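Custport: notas de compra e orçamento da célula de duas mãos

Oi! Este README acompanha a pasta de planejamento da célula. Comecei a escrever para mim mesma e acabou virando o texto que mando para todo mundo que pergunta quanto custa (e perguntam bastante!).

O que tem na pasta:
orcamento.csv: itens, fornecedor, prazo
maos.csv: comparação entre a Tresunance e a Lindholm
pendencias.txt: tudo o que ainda falta decidir

As mãos levam a maior fatia. A cotação da Tresunance veio em 3.472 euros por unidade, com cinco dedos, e a da Lindholm em 2.185, só que com prazo bem mais longo. Para pegar carcaças pretas moldadas e bandejas na bancada amarela, fico com cinco dedos, mesmo doendo no bolso. 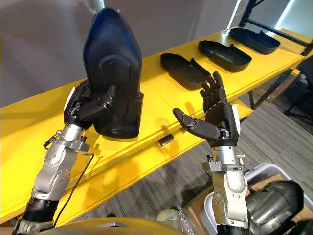 O frete ficou em 900 euros e vale para o pedido inteiro, então compensa juntar tudo numa remessa só. O Arūnas Hunt queria dividir em duas; conversamos e ele topou esperar até novembro. Deixei a linha antiga no csv, riscada com "x" na última coluna, não apaguem por favor.

Cabos: peçam com folga. Coloquei 35 metros na planilha e ainda acho pouco, porque o material macio, tipo bolsa de tecido, faz o braço ir até o fundo da mesa. 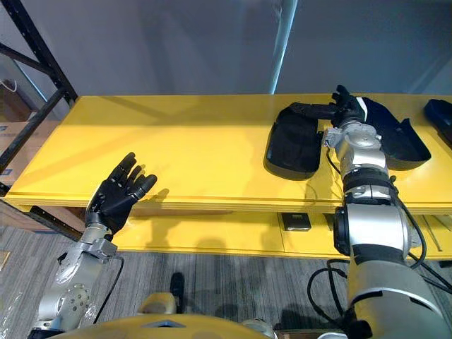 Falta a parte de manutenção. O Ivars Vasiliauskas ficou de mandar a proposta da Wondonora para peças de punho, e até lá a linha 12 do orçamento está zerada (zerada mesmo, não é de graça!). Os preços estão todos sem imposto. Se mudarem algum valor, anotem o motivo na coluna de observações e me avisem.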